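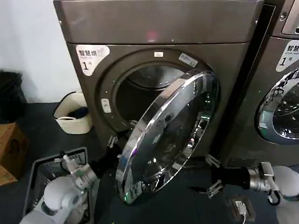

Home Games > Keno, Bingo and Lotto-Style > Keno paytables: how to compare return

dallel_keno
Looking for a check on my numbers before our July game night. We run a play-money keno game, 80 numbers, 20 drawn. I have two candidate paytables for the 2-spot ticket. Table A pays 15 for 1 on catching both, nothing otherwise. Table B pays 9 for 1 on both and 1 for 1 on catching one. I get A as the better return, but the group insists B is more generous. Who is right?

s_klavina
Probability of catching both is (20/80) x (19/79) = 0.0601. Catching exactly one is 2 x (20/80) x (60/79) = 0.3797.
Table A: 15 x 0.0601 = 0.902
Table B: 9 x 0.0601 + 0.3797 = 0.921
B is higher. A returns 90 percent, B returns 92. Post your working if you got something else.

dallel_keno
I see it. I left out the factor of 2 on the one-catch line, so I had 0.190 there and B came out at 73 percent. Thanks.

Ubaldo B
Common mistake. The other one is reading "9 for 1" as "9 to 1". For 1 means the stake is included in the payout. If your group is handing back the stake on top, both tables are over 100 percent and the bank loses on every ticket in the long run. Check how the dealer is doing it.

dallel_keno
Stake is included. We collect it first, then pay.

femora6
I don't agree that B is the better table. Return isn't the whole answer. On B, more than a third of tickets just give the stake back. That is a lot of chip handling for no result. For a home game I would take A and raise it to 16 for 1, which comes to 96 percent.

s_klavina
The question was which one returns more. That is B. Whether it is pleasant to deal is a separate matter.

femora6
He asked which is more generous. A player who buys in for 20 tickets on A has a 29 percent chance of catching nothing at all. On B that chance is close to zero. You can call that generous or you can call it padding. I call it padding.

Ubaldo B
Both of you have the figures right. What differs is variance. Standard deviation per one-unit ticket is 3.56 on A and 2.09 on B, if I haven't slipped a digit. Small bankrolls last longer on B.

kadri.v
Small bankrolls also last longer if you draw less often. Our group runs a draw every 6 minutes and that made more difference than any paytable change.

s_klavina
Agreed on pace. Loss per hour is stake x draws per hour x (1 minus return). At 10 draws an hour and one unit per draw, A costs 0.98 units and B costs 0.79.

dallel_keno
What would get me to 97 percent without changing the one-catch line?

s_klavina
You can't hit it with whole numbers. 10 for 1 on both gives 0.601 + 0.380 = 0.981. 9 gives 0.921. There is nothing between unless you pay in half units. 9.5 gives 0.951. 9.8 gives 0.969.

femora6
Or use A at 16 and be done with it.

dallel_keno
Going with 10 and 1. The bank is play money and 98 percent is fine for one evening. Next problem is the 3-spot, which I'll put in its own thread once I have redone the math with the combinations in.

Ubaldo B
Write them as C(20,k) x C(60,3-k) / C(80,3) and the missing factor won't come up again.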